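Cleaning and Storing Waders and Fishing Gear at Home

Most wader leaks start in the closet. A pair put away folded and damp will crack along the creases long before the knees wear through, and the fix is a hanger and a dry corner. The tips on this page cover the end of a trout season, when everything comes home muddy and there is no rush to use it again.

Start with the waders. Turn them inside out first and let the lining dry all the way, then turn them back and dry the outside. Rinse mud off with cool water from a garden hose. If they smell, fill a bathtub with lukewarm water, add a small amount of powder soap made for technical fabric, and work it through by hand. Skip fabric softener and bleach.

Hang them by the boots or over a wide bar. A wire hanger leaves a dent in neoprene that does not come out.

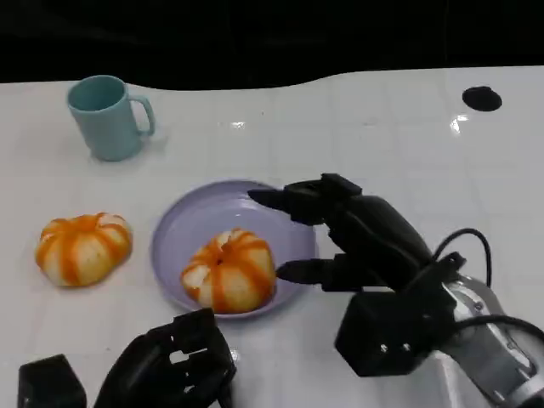
Boots take longer than waders. Pull the insoles, loosen the laces all the way down, and stuff each boot with newspaper. Change the paper in the evening and again the next morning. Felt soles hold water for days, and they also carry weeds and larvae from one stream to the next, so scrub them with a stiff brush and let them dry completely before they go near other water. Many anglers along the Altolbridge stretch keep a second pair for that reason.

To find a pinhole in breathable waders, go into a dark room and run a flashlight along the inside of each leg. Mark any point of light with a pencil. Clean the spot with rubbing alcohol, let it dry, and rub in a dab of urethane sealant the size of a dime. Leave it flat overnight.

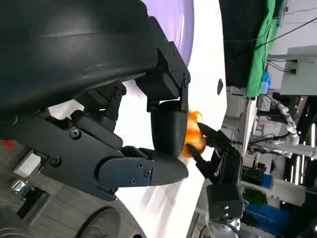 By Josée Cloutier
Home & Shed

Reels need less attention than people give them. Wipe the frame with a damp cloth, take off the spool, and clean the old grease from the spindle with a cotton swab. One drop of light oil on the handle and a thin smear of grease on the gear is plenty. Back the drag all the way off before you put the reel away — a drag left tight over the winter flattens its washers.

Fly line can be washed in a bowl of warm water with a little mild dish soap. Strip the line into the bowl in loose coils, leave it ten minutes, then pull it through a soft cloth and wind it back on. Keep the bowl for this job only. Silicone dressing gets into everything and is hard to wash off.

Rods go in their tubes dry, with the cap left loose for the first day. Rub a little candle wax on the male end of each ferrule if the joints have been slipping. For cork grips, use 600 grit wet-or-dry paper, very lightly, after a wipe with dish soap. If the cork is pitted, fill it with cork dust mixed into wood glue, wait a day, and sand it flush.

Hooks and flies rust in closed boxes. Leave every box open on a windowsill for an afternoon. A packet of silica gel in each box helps over the winter, and the packets can be dried out and used again.

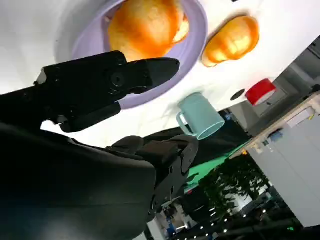
Nolia wrote in to say that she stores her waders rolled and has had no trouble in six seasons, as long as the roll is loose and goes into a mesh bag. A tight roll in a plastic tote split the seams on her first pair.

A loose roll is fine if you have no room to hang. Keep the bag off concrete and away from the water heater, and unroll the waders once in January to check for mildew.

Net bags made of rubber only need a rinse. Knotted nylon ones should be soaked in a bucket with a cup of white vinegar, then hung outside until the smell is gone.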